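一张桌、一只篮：Bernik 居家收纳研习中心课程负责人谈小件物品的整理
2024年12月　研习中心通讯编辑部

本网站使用 Cookie 以改善浏览体验。继续浏览即表示您同意本站的 Cookie 使用政策。　接受　设置

小件物品的归置，是研习中心基础课程中学员提问最集中的部分。编辑部就教学用桌的选择、透明小篮的使用以及课程今后的安排，采访了基础课程负责人。
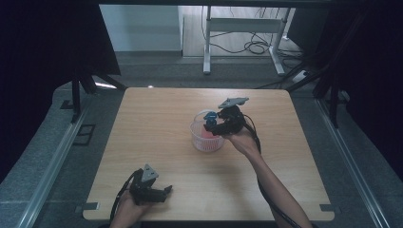
从桌面讲起

研习中心的基础课程定名为“桌面与小件”，一期共18课时，面向社区居民、物业服务人员及有意从事居家整理工作的人士。课程负责人介绍，课程最初的大纲以衣柜和厨房为主，小件物品只占一个课时，附在最后一讲。几期办下来，教学组查阅学员的课后反馈，发现问得最多的恰恰是这一讲的内容。

“大家对衣柜往往已经有自己的办法，好坏另说，总归有一套。小件没有。发圈、夹子、小玩具、瓶盖、不知道配哪件电器的旋钮，这些东西在家里没有固定的位置，今天在窗台，明天在餐桌。”负责人说，“学员来上课，带来的问题也很具体，问的就是那几样东西应该放哪里。”

今年4月，教学组对大纲作了调整，将小件物品的内容提到课程开头，并以一张桌子作为全部练习的场地。负责人表示，这一安排在组内经过较长时间的讨论，有同事担心学员会觉得内容过于琐碎，报名时期望学到的是整屋的整理方法。

“这种担心有道理。第一次课只摆一张桌子，个别学员确实有些失望，有一位直接问我们柜子在哪里。”负责人说，“我们请大家先把桌面这一部分做完。做完以后再看柜子，提的问题就不一样了。”

关于桌子本身，负责人谈得相当细致。教学组先后试用过深色桌面、玻璃桌面和带花纹桌布的折叠桌，目前以浅色木质桌面为主。深色桌面上，黑色和深蓝色的小物件不易辨认，学员清点时常有遗漏；玻璃桌面有反光，且放置物品时声响较大，人多时教室里颇为嘈杂。花桌布的问题更为明显，负责人回忆，有一次一枚印花纽扣在桌布上停留了整整一节课，直到收桌布时才掉到地上。

“浅木色看着平和，粉色、蓝色、白色的东西放上去都清楚。桌角最好是圆的，学员围着桌子走动，衣袖和手臂总会碰到。”

桌子的高度没有统一规定。站着操作的学员和坐着操作的学员需要的高度不同，教学组的做法是让学员自行选择姿势，中途也可以更换。负责人提到，有年长学员习惯坐着分拣，速度慢一些，但分得细，返工少，教学组并不催促。

为什么选用透明的小篮

谈到收纳容器，负责人首先说明，研习中心不向学员推销任何产品，课堂上使用的篮子、盒子由教学组统一准备，学员回家后可以使用家中现有的容器。

“鞋盒剪掉一半，也能用。我们讲的是容器应当具备的条件。”

负责人所说的条件，第一是能够看见里面的东西。不透明的盒子外观整齐，适合存放已经分好类、不常取用的物品；对于仍在分拣过程中的小件，则容易造成遗忘。课程中使用的透明塑料小篮，侧面带有孔洞，从桌边看过去就能知道里面放了什么。负责人说，这类篮子不必大，能放在桌子中间、伸手可及即可。

“篮子一大，人就会往里倒。倒进去，整理就停了。篮子小，放几样就要想一想，这几样应不应该在一起。”

第二个条件是便于清洁。带孔的塑料篮可以直接冲洗，洗后倒扣晾放。藤编、布面的篮子观感较好，但缝隙里容易积灰，存放儿童玩具时尤其需要注意。教学组曾收到学员来信，询问布面篮子应如何去除污渍，负责人坦言，组内没有特别好的办法，只能建议学员查看产品所附的洗涤说明。

第三个条件涉及篮口。负责人介绍，初学者往往忽视篮口的形状，购买时只看容积。篮口向内收窄的容器，取物时手腕要转一个角度，次数多了便不愿再放回去。课堂练习中，有的物件会搭在篮口边上，一半在内，一半在外，教学组要求学员遇到这种情况时停下来处理，把物件放妥之后再取下一件。

“搭在边上，说明放的时候已经在想下一件了。一件放妥，手再离开。这句话在课上说得最多，学员大概也听烦了。”

对于颜色，负责人的态度较为保留。市面上常见以不同颜色的篮子区分不同类别的做法，研习中心在第一期课程中也曾采用，后来不再作为必修内容。原因在于家庭成员对颜色的记忆并不一致，负责整理的人记得住，其他人未必记得住，结果是各类物品重新混放。现在的课程仅保留一项建议：同一只篮子里，不要放颜色和大小都十分接近而用途不同的东西。

“一件粉的、一件蓝的放在一起，谁都不会拿错。两件颜色差不多的，一件是厨房用的，一件是浴室用的，早晚要拿错。”

一次只处理一只篮

“桌面与小件”课程的核心练习称为“单篮练习”。学员面前是一张桌子、一只篮子和若干小件物品，任务是将物品逐件放入，随后逐件取出，再按照另一种分类方式重新放入。练习看似简单，负责人表示，真正做到每一件都放稳、每一次取出都不带动旁边的物品，需要相当的耐心。

教学组将练习分为若干阶段。初始阶段只用很少的物件，学员可以慢慢体会位置关系：先放的在底部，后放的靠近篮口，取用的顺序与放入的顺序相反。负责人指出，这一道理人人都懂，但在日常生活中极少有人依此安排。常用的东西压在底下，不常用的浮在上面，每取一次便要翻动一次，翻动几次之后，原先的分类即告失效。

第二阶段增加物品种类，加入软质和不规则形状的物件。软的东西容易被压住，形状不规则的东西容易勾住篮壁的孔洞。负责人说，学员在这一阶段最常提出的要求是换一只大一些的篮子。

“一般不换。我们会请学员先看一看，有没有可以不进这只篮子的。十次里面有九次，是有的。”

第三阶段由学员从家中带来自己的物品。为做好衔接，教学组编制了物品登记表，由学员自愿填写带来的物品名称、平时存放的位置以及最近一次使用的时间。截至上一期课程结束，登记表共收录物品796件。负责人介绍，登记表中出现最多的是发饰、文具和儿童玩具零件，其次是各类封口夹与挂钩。值得注意的是，“最近一次使用的时间”一栏有大量空白。

“空白也是一种回答。我们不会替学员决定要不要扔。填不出来，就在旁边画一个圈，下一次课再看。有的人第二次就填上了，说回去以后真的用了一次。”

对于舍弃物品，负责人反复强调，课程不设指标，也不以丢弃数量评价学员。曾有学员在课后统计自己清理出多少物品，并在班级内分享，随后几位学员纷纷效仿，教学组得知后作了说明，希望大家把注意力放回到留下来的物品上。此后，班级内的交流以如何摆放为主，气氛也较以往平和。

两只手的分工

采访中，负责人用了较长时间说明双手的配合。课程要求学员在桌边操作时两只手各有位置：一只手负责取放，在篮子上方和近旁活动；另一只手停在靠近自己的桌沿一侧，需要时再上前协助。左右并无规定，依个人习惯而定。

“很多人两只手一起伸进篮子里去，东西被搅在一起，自己也看不见。留一只手在外面，视线就让开了。”

负责人补充，停在桌沿的一只手并非闲置。篮子较轻，取用卡在孔洞里的物件时容易整只移位，此时另一只手可以扶住篮身。放置较高的物件，篮子有倾倒可能，也需要扶一下。除此之外，两手同时动作的情形不多。教学组在评阅学员练习时，会留意双手是否互相遮挡，但不作为考核项目。

谈及练习的速度，负责人表示，研习中心从不计时。曾有合作单位提出，希望将单篮练习设计为竞赛形式，以增加课程的吸引力，教学组婉言谢绝。

“快慢和整理得好不好，关系不大。有一位学员做得极慢，每放一件都要退后看一看。课程结束半年以后我们做回访，她家里的抽屉还是当时的样子。做得快的，有几位已经重新买了篮子。”

回访由教学组2名同事承担，以电话和书面问卷为主。负责人说，回访的结果并不总是令人满意，有相当一部分学员在课程结束后的头几周能够保持，其后逐渐恢复原状。教学组对此进行过分析，认为主要困难来自家庭成员之间的习惯差异，单靠一名学员的努力难以解决。

桌面以外的地方

除桌面本身外，负责人也谈到桌子四周的环境。桌面整理妥当之后，物品往往向地面转移，插线板、电线、鞋、纸袋、尚未拆开的包裹，都可能在桌子后方和桌腿旁边逐渐堆积。课程第五讲专门讨论地面，内容包括线缆的收拢、行走路线的留空以及清扫工具的放置。

“桌上收得很好，桌下一团线，这种情况太普遍了，我自己家里也有。”负责人说，“先从走得到的地方收起。人要经过的那一段，地上不放东西。走不到的角落，可以晚一点。”

关于线缆，教学组的建议较为朴素：长期固定使用的，沿桌腿或墙边理顺；临时使用的，用后盘好收起；插线板放在看得见的位置，周围不堆放纸张和织物。负责人特别提醒，收拢线缆时不宜捆扎过紧，也不宜将多余的线全部塞入封闭的盒内。涉及用电安全的具体问题，学员应咨询具备资质的电工，研习中心不提供此类指导。

地面材质的差别同样列入讲义。地毯上的小件不易滚动，但颜色相近时很难找到；木地板上的小件会滚得较远，声音也明显。家中两种地面相接的，接缝附近是小件最容易停留的位置，清扫时可以先看这一处。负责人表示，这一条来自学员的经验，教学组核对后写入讲义，提供这一经验的学员当时正在寻找一枚耳钉，最终在地毯边沿找到。

有儿童的家庭，负责人建议将小篮放在儿童能够看见、取用时有成人在旁的高度。体积过小、可能被误吞的物品，不应放入儿童可以自行打开或取用的容器。对此课程的要求十分明确，凡有学员家中有幼儿，教学组均会在登记表上作出标注，并在第三阶段练习时逐一提醒。

教材与合作单位

研习中心现行教材为《小件物品归置讲义》，由教学组自行编写，每期课程结束后修订一次。负责人介绍，修订以删减为主，初稿中列有大量分类名称，学员普遍反映记不住，现已大幅简化，只保留“每天用”“有时用”“等一等”几个类别。“等一等”一类为后来增设，用来安放暂时无法决定去处的物品，名称沿用学员在课堂上的说法。

课程的场地和部分教具由合作单位提供支持。Plukis 负责教学用桌的维护与更换，Mirnard 承担讲义的印制。负责人对两家单位长期以来的协助表示感谢，并说明，合作不涉及课堂内容，教学组保持独立编写的原则。

与 Cairns 社区服务站的合作则处于起步阶段。按照双方商定的方案，研习中心将在服务站开设半日体验课，使用与正式课程相同的小篮和练习方法，居民无需事先报名。首轮体验课已经结束，负责人认为总体顺利，不足之处在于桌位安排过密，后排居民看不清示范。下一轮将调整为分桌示范，每桌由一名教学人员负责。

“居民提的问题比正式学员还要直接。有位老先生问，他的东西都在该在的地方，是家里其他人找不到，这算不算没有整理好。”负责人说，“我们讨论了一下，没有当场给出答复，后来把这个问题放进了讲义的思考部分。”

家庭成员如何共用一只篮

上述问题引出了课程中正在修订的一讲。负责人介绍，“共用”一讲目前仍以讨论为主，尚未形成固定的练习。教学组倾向于从最小的范围做起，由家庭成员共同决定一只篮子里放什么，时间以一个月为宜，其间不增加第二只。

在试行这一做法的家庭中，意见分歧多集中在篮子的位置。有人希望放在进门处，有人希望放在餐桌上。教学组不作裁定，只提出一项要求：位置一经确定，一个月内不再移动。负责人认为，频繁移动位置对使用习惯的影响，大于位置本身的优劣。

“放得不理想，大家抱怨几句，也还是会去那里找。今天在这里，明天在那里，就没有人去找了，会去买新的。”

标签的使用是另一处分歧。部分学员习惯在每只容器上贴标签，字迹工整，分类详尽。负责人认为，标签对不透明的容器确有帮助，对透明小篮则可有可无。标签写得过细，反而使后来的物品无处可放，最终只能另置一处。讲义对此未作硬性规定，仅建议使用容易揭下的纸质标签，便于更改。

负责人还谈到归还的问题。借用他人物品后放回原处，是共用中最难养成的习惯。教学组曾设计借用登记卡，试行后效果不佳，家庭成员普遍认为过于正式，填写几次便搁置一旁。目前的做法是在每天固定的时间，由当天使用桌子的人看一眼篮子，将散在桌面上的小件放回。时间由各家自定，晚饭之后的较多。

后续安排

关于课程的下一步，负责人表示，教学组正在整理学员在课堂上提出的问题，拟编成问答册，附于讲义之后。问答册以学员的原话为题，答案力求简短，暂时没有答案的问题也予以收录，留出空白供读者填写。

课程时数维持不变，内容有2处调整。其一，地面一讲将增加实地观察，学员在教室内绕桌行走一周，记录看到的物品和线缆；其二，单篮练习的第二阶段延长，软质物品的比重有所增加。负责人说，上述调整已在教学组内通过，具体课表将由研习中心另行公布。

对于尚未报名、希望在家中先行尝试的读者，负责人的建议是清出一张桌子的中间部分，放一只能够看见内部的小篮，从手边的物件开始，每次一件。桌子的其余部分可以暂时不动。

“放进去的东西，第二天再看一次。觉得不合适，就拿出来，没有关系。”

采访结束时，下一班学员已陆续到达，负责人把讲义分发到各桌，随后去核对当天的登记表。

（本文内容经受访者审阅。读者如需索取《小件物品归置讲义》样章，可向研习中心通讯编辑部来函申请。）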